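Waveck园区综合办公室
文件整理与桌面清理专项会议纪要

时间:2020年2月20日
地点:Kiltolero楼二层小会议室
主持:Hala Ragab
出席:综合办公室、档案室、财务室、采购组、Caldeira项目组
列席:Wesonine项目组
记录:综合办公室

一、上次会议事项落实情况

会议确认上次会议纪要,无修改意见。

上次会议共交办四项工作,其中2项已办结,即旧版表格停用通知的印发和档案室密集架钥匙的重新登记。其余2项继续办理:一是Caldeira项目组历年收发文登记簿的移交,二是各科室公用桌面纸质材料的归并。财务室说明,往年报销附件的装订工作不列入本次会议范围,另行安排。

二、关于公用桌面纸质材料的清理

会议听取了综合办公室关于公用工作台使用情况的汇报。汇报指出,部分科室习惯将待签、待复印和已作废的纸张放在同一张台面上,后来使用的人无法判断哪些可以移动,哪些必须原样保留。去年10月曾发生一份采购合同附页被误作废纸回收的情况,后经采购组向供应方补取,未造成损失,但延误了付款审批。

会议讨论后议定如下:

(一)公用工作台不得作为存放场所。各科室在台面上整理材料,应于当日下班前收回。

(二)待签材料一律装入带有科室名称的文件夹,不以散页形式留在台面。

(三)作废纸张由经办人本人确认后投入回收箱。含有个人信息、合同金额或银行账号的,须先行粉碎。

(四)对归属不明的纸张,发现人不得自行处理,应交综合办公室暂存。暂存满一个月仍无人认领的,由综合办公室会同档案室鉴定后处置。 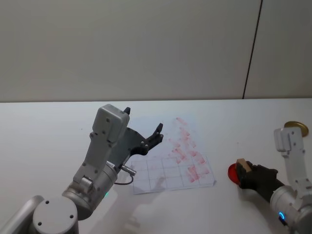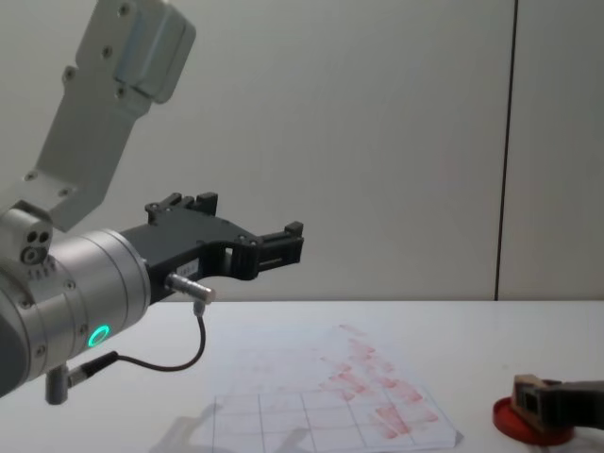 工作台现场。图片来源:Waveck园区综合办公室

档案室提出,台面材料的整理顺序应当与归档目录一致,否则收回之后仍需重新分拣。主持人同意该意见,请档案室将归档目录的一级类目印成单页,发至各科室,供整理时对照。单页不另行编号,不作为正式文件管理。

Caldeira项目组询问,图样和尺寸较大的纸张能否例外。会议认为,大幅图纸可在台面上临时摊开使用,用后应卷起或折叠存入图纸柜,不得压在其他材料之下。图纸柜目前由采购组代管,借用钥匙须登记。

三、关于办公用品的补充

采购组报告,现有库存文件夹149个,按各科室上报的需求,尚不足以覆盖全部待签材料。会议同意增购一批,连同标签纸和侧边索引贴,费用控制在大约2,000元以内,从本年度办公耗材预算中列支,不再单独报批。

财务室提醒,标签纸上次购入的规格与现有打印机不符,至今仍有一部分未能使用。请采购组在下单前与综合办公室核对规格,未使用的旧标签纸可留作手写之用。

四、关于旧登记簿的移交

Caldeira项目组表示,收发文登记簿已基本找齐,但有一册封面脱落,内页编号不连续。会议决定该册先行移交,由档案室核对缺页情况并在移交清单备注栏中注明,项目组不再自行修补。

Wesonine项目组表示愿意比照同一做法移交本组登记簿。会议对此予以同意,具体时间由两组与档案室商定,避免集中送交造成积压。

五、其他事项

(一)小会议室投影幕布升降不畅,已报修,维修期间请改用墙面。

(二)各科室联系人如有变动,应及时书面告知综合办公室。

(三)有意见提出在工作台旁增设分类架,会议未形成一致意见,留待下次会议再议。

六、责任分工

综合办公室负责印发桌面清理规定,并办理无主材料的暂存登记;档案室负责印制归档目录单页、核对登记簿;采购组负责文件夹等用品的采购;各科室负责本科室材料的收回与归并,并将完成情况报Hala Ragab汇总。

下次会议时间另行通知。

抄送:各科室、各项目组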